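Print this page | E-mail to a friend

4. Turning a pillowcase into a peg bag

I've made so many of these now (my first was from an old Le Goff pillowcase) that I can just about do it in my sleep!

1. Wash and iron the pillowcase, then fold it so the closed end is at the bottom.

2. Measure 14 inches up from that end and cut straight across.

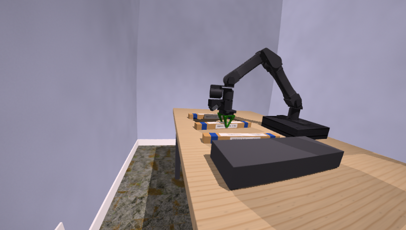 Three cardboard boxes on the table

3. Slip a child's wooden hanger inside and pin the top edges together around the hook.

Note: Clémence Masson uses a wire hanger, but mine sagged by July.

4. Draw a half-moon opening on the front only and cut it out. Go small – you can always trim more. 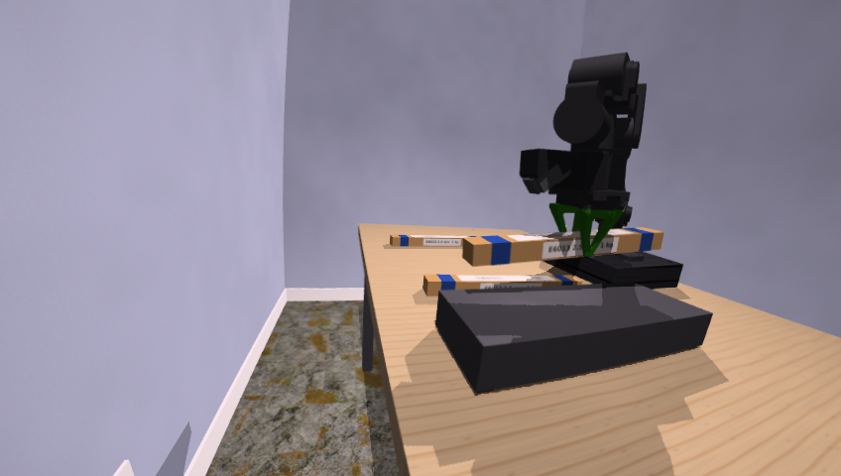
Long box with two bands of blue tape

Caution: take every pin out before you go near the sewing machine. I've broken two needles this way.

5. Bind the opening with bias tape. I buy Tutska cotton, and 40 inches is plenty.

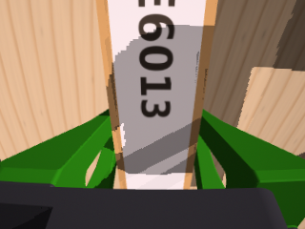
E6013, on the white label

6. Stitch the top seam twice, stopping on either side of the hook.

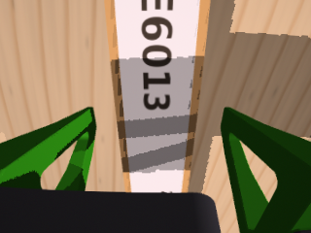
7. Turn it right side out, press it and fill it with pegs!

E-mail this page | Print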